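Collecting Demonstrations for Handling Soft Household Items
Senior Project Report, Puvach Student Robotics Laboratory

1. Purpose
The Pillow project was established to determine whether a learning system can be trained to tidy a bed from examples recorded by people with a hand-held gripper. This report covers the collection stage only. Training results will be presented separately.

2. Method
Recording took place in August in furnished bedrooms at Dulon House. The team set a target of 200 demonstrations for each of the two main tasks, gathering a garment and straightening a cover, and 100 for placing small soft items to one side. Each demonstration began with the gripper open and ended when the operator released the item and drew the tool back. Beds were left with their usual bedding, and items were rearranged between takes so that no two starting positions were the same.
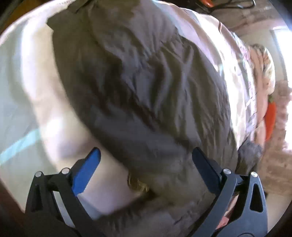 Operators were instructed to approach at a steady speed and to avoid pressing the fingers into the mattress. A take was rejected if the item slipped out of the grip more than once, or if the operator's free hand touched the bedding. Rejected takes were kept in a separate folder and were not deleted.

3. Data Collected
The team recorded 556 takes in total, including those later rejected. Eight operators took part. Files were checked each afternoon with the Hsueh review tool, which plays back a take and allows the reviewer to mark the moments of grasp and release.

4. Difficulties
Thick garments were harder to grasp than thin covers, and operators differed in where they chose to take hold. Written guidance on grasp points was issued after the first week. Strong daylight also affected several morning sessions, and later sessions were scheduled after 3 p.m. where rooms were available.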